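Braltesard Community Forum
Data Collection and Teleoperation > Collection Practice
Topic: Retention of imperfect grasps in the food handling set

Members are reminded that posts in this section should concern collection procedure. Hardware faults belong in the Maintenance section.
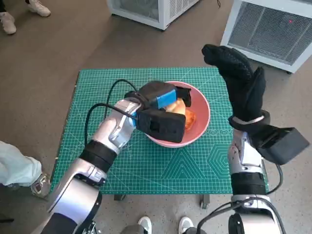 Posted by Nazareno Zuccaro | Section Moderator | October, 9:14 AM

The food handling set stands at 928 episodes following the most recent round of review. Of these, 83 have been marked "hold" by reviewers and are in neither the training split nor the discard folder. I would like this section to agree on a rule before the set is passed to the Holmgren training group.

The held episodes share one feature. The operator closes the hand on a piece of food, opens it again, adjusts, and closes a second time. Under the present guide, an episode is accepted if the item reaches its target within the time limit and no person enters the work area. The guide is silent on repeated attempts.

My proposal is that an episode with one repeated attempt be kept and labeled as such, and that an episode with 2 or more be discarded. Comments are invited from anyone who has operated or reviewed on this task.

pakach_review
Reply, 9:52 AM

I support the first half of the proposal and object to the second. A policy trained only on clean first attempts has no example of what to do after a poor one. In the earlier Pakach set we removed every retry, and the resulting policy would close on empty air and then carry nothing to the target with complete confidence. Retries should be kept without an upper limit, provided that the item is finally placed.

dlorimer
Reply, 10:20 AM

I must disagree with the previous poster. There is a difference between a correction and a struggle. I reviewed 19 of the held episodes. In several of them the operator is plainly hunting, moving the hand back and forth over the bowl with no clear intent. The learner will copy the hunting as readily as the recovery. An upper limit is a blunt rule, but reviewers can apply it consistently.

I would also ask that the wrist views be consulted before any episode is discarded. A grasp that looks doubtful from the head view, where the fingers hide the food, is often quite clear from the wrist.

Nazareno Zuccaro
Reply, 10:41 AM

The point on wrist views is accepted. I would add a caution. The wrist cameras take in a good deal of the hall whenever the arm is raised or turned, and reviewers have asked whether such footage should be trimmed.

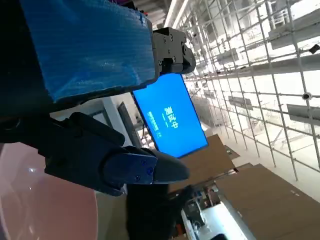
Wrist view across the hall, with the status screen reading 测试中 (testing in progress).

My position is that it should not be trimmed. The views must remain aligned in time, and a cut made in one stream alone will break that alignment. If the start or end of an episode is to be shortened, all streams must be shortened together.

brollell_ops
Reply, 11:30 AM

Speaking for the operators at Brollell, we would welcome a written rule of any kind. At present an operator who misses the first grasp does not know whether to continue or to abandon the episode and reset. Some abandon at once, and those episodes are lost entirely. Others continue, and theirs go to hold. The same conduct should lead to the same result.

On the matter of background, I agree with the moderator. The rack and the screen will be present when the policy is run in that hall, and I see no benefit in hiding them from it.

dlorimer
Reply, 11:48 AM

With respect, the policy will not be run only in that hall. If every wrist view contains the same blue screen, the learner may come to rely upon it. I do not ask for trimming. I ask that the next block be collected with the table turned, so that the background varies.

pakach_review
Reply, 1:05 PM

Agreed as to turning the table. To return to the question at hand, I suggest that reviewers judge the grasp itself and leave the count of attempts aside. If the item is held firmly between the fingers in the wrist view, the grasp should be labeled secure, whatever came before it.
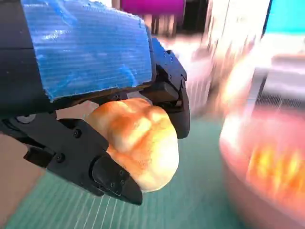
Bread roll held between two fingers, wrist view. Suggested reference for the label "secure."

A reference of this kind for each label would settle most disputes between reviewers. For "marginal" I would propose any grasp in which the item is held by a fingertip alone.

dlorimer
Reply, 1:33 PM

I can accept reference views. I still hold that the number of attempts should be recorded as a separate field, so that the training group may filter on it if they wish. The proposal as first written would throw that choice away.

Nazareno Zuccaro
Reply, 2:10 PM

The revised proposal is as follows. All completed episodes are kept. The number of attempts is recorded in its own field. The final grasp is labeled secure or marginal against reference views, to be attached to the guide. Operators are to continue after a missed grasp until the time limit is reached.

The turning of the table will be raised separately with the site. Objections to the revised text should be posted in this topic before the held episodes are released.

brollell_ops
Reply, 2:26 PM

No objection. Please confirm whether the time limit itself is unchanged.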